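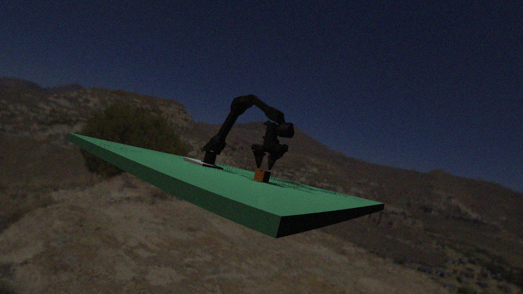 Figure 3. The simulated pick task. One arm, one cube, and an outdoor backdrop swapped in for the usual grey room.

4.2 From the cube to the kitchen bench

We began with the plainest chore we could think of: pick up a small block and put it somewhere else. Almost every job in a home or a workshop has this motion buried in it. Clearing a table is picking and placing. So is sorting bolts, unpacking groceries or putting the cutlery away. If a learned policy can't manage a single orange cube on a flat surface, there is little point in asking it to load a dishwasher.

All training was done in Pluvano, our in-house simulator. Each policy saw 4,000 practice episodes, with the start position of the cube drawn at random within reach of the arm. The backdrop (Figure 3 shows a rocky hillside) and the lighting were also changed between episodes, so that the policy would learn to look at the object and ignore whatever sat behind it. We kept the gripper to two fingers throughout. A hand with more joints would be closer to ours, but it would also make failures much harder to read.

The next step was the one we were most excited about. We moved the trained policies, without retraining, to the Camberg task set, a group of 32 chores taken from ordinary kitchens and small repair shops and rebuilt in the same simulator. Each chore was tried 20 times. Rigid objects with flat sides went very well, and it was a real pleasure to watch a policy raised on cubes pick up a tea tin it had never met before. Mugs were mixed – the policy tended to close on the body and ignore the handle, even when the handle was the easier grip.

Soft items remain a problem. Tea towels, bread bags and rubber gloves all change shape when touched, and nothing in the cube episodes prepares the arm for that. Adding 400 episodes with a simple cloth model in March helped with the towels and did nothing we could measure for the gloves. We suspect the contact model is at fault here, though we have not ruled out the colour of the gloves, which was close to that of the bench.

So, can a machine do the chores yet? For a narrow slice of them, we think the answer is getting close to yes. Fetching, stacking and sorting hard objects on a clear bench are within reach of quite modest policies. Folding and wiping are not. The Plendbridge workshop trials, described in Section 5, test the same split on a physical arm, where friction and worn parts also come into play.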